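Bon, plusieurs d'entre vous me demandent des nouvelles de la série de cambriolages de Varklow, alors je m'y mets ce soir, avec un grand thé et un peu de patience de votre part, parce que ça va être long (vous me connaissez). Fil à dérouler !

1/ Pour ceux qui arrivent : depuis le mois de juin, on force des caves et des garages dans les trois rues derrière la gare. Du matériel de jardin, des vélos, des outils, et chez une dame de l'impasse, tenez-vous bien, une collection entière de moulinets de pêche. La gendarmerie a enregistré 13 plaintes.

2/ Ce matin, 2023-07-26, la brigade de Jirlow a publié un communiqué. Deux hommes ont été interpellés à l'aube, l'un à Jirlow même, l'autre dans un box loué de la zone de Sowerby. Ils sont en garde à vue et, je le rappelle parce que j'ai déjà vu passer des choses pas jolies dans les commentaires, présumés innocents.

3/ Dans le box, les enquêteurs disent avoir saisi 198 objets. Le communiqué parle d'outillage électroportatif, de cycles et de « matériel divers », formule qui me laisse rêveuse — j'imagine très bien les moulinets là-dedans, et je croise les doigts pour leur propriétaire.

4/ Comment ils en sont arrivés là ? D'après le communiqué, par les petites annonces. Un habitant a reconnu son propre vélo en vente sur Vurkeo, avec la sonnette que sa fille avait repeinte, et il a eu le très bon réflexe de ne pas écrire au vendeur et d'aller droit à la brigade avec ses captures d'écran. Chapeau, monsieur, si vous me lisez !

5/ Le vélo était affiché à 900 euros, au passage. Il l'avait payé bien moins cher, paraît-il, et toute la rue en parle encore devant la boulangerie. 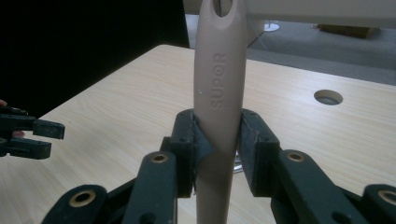

6/ Martine me répond à l'instant qu'elle a porté plainte mi-juin et qu'elle n'a reçu ni appel ni courrier depuis : est-ce qu'elle doit se déplacer, ou attendre qu'on la contacte ?

7/ Alors, merci pour la question, je l'ai posée au téléphone cet après-midi. Il faut attendre. Les victimes dont la plainte est enregistrée seront appelées une par une pour venir reconnaître leurs affaires, et l'accueil de Jirlow demande gentiment qu'on ne vienne pas sans rendez-vous (ils sont peu nombreux en été, les pauvres).

8/ En attendant, ressortez vos factures, vos photos, vos numéros de série. Même une vieille photo de vacances où l'on voit le vélo appuyé contre le mur du camping peut servir. Si vous n'avez pas gardé la facture, demandez un duplicata au magasin, beaucoup les conservent plusieurs années.

9/ Et si vous n'avez jamais porté plainte parce que « pour une tondeuse, à quoi bon » — je vous comprends, j'ai pensé pareil quand on m'a pris mon échelle il y a deux ans — il est encore temps. Sans plainte, on ne peut pas vous rattacher à un objet saisi, et il peut rester longtemps sur une étagère du greffe.

10/ Côté assurance, un voisin me raconte que la sienne lui a versé 2607 euros pour l'ensemble de son atelier. Si vous êtes dans ce cas et que vos outils réapparaissent, prévenez votre assureur avant de les récupérer, les règles changent d'un contrat à l'autre et je préfère ne pas vous dire de bêtises.

11/ Ce que je ne sais pas encore : si les deux hommes sont soupçonnés pour tous les vols ou seulement pour une partie, et s'il y a un lien avec les camionnettes fracturées sur le parking de Sowerby au printemps. Le communiqué n'en dit pas un mot, et le parquet n'a pas répondu à mon message.

12/ Dernière chose, et là je vous parle en voisine : pas de noms, pas de photos de maisons, pas de « moi je sais qui c'est » sous ce fil, s'il vous plaît. J'en ai déjà supprimé deux et je recommencerai sans états d'âme. Les familles habitent ici aussi.

13/ Je rappelle la brigade demain en fin de matinée et j'ajoute la suite sous ce message. Bonne nuit tout le monde, et fermez bien vos garages !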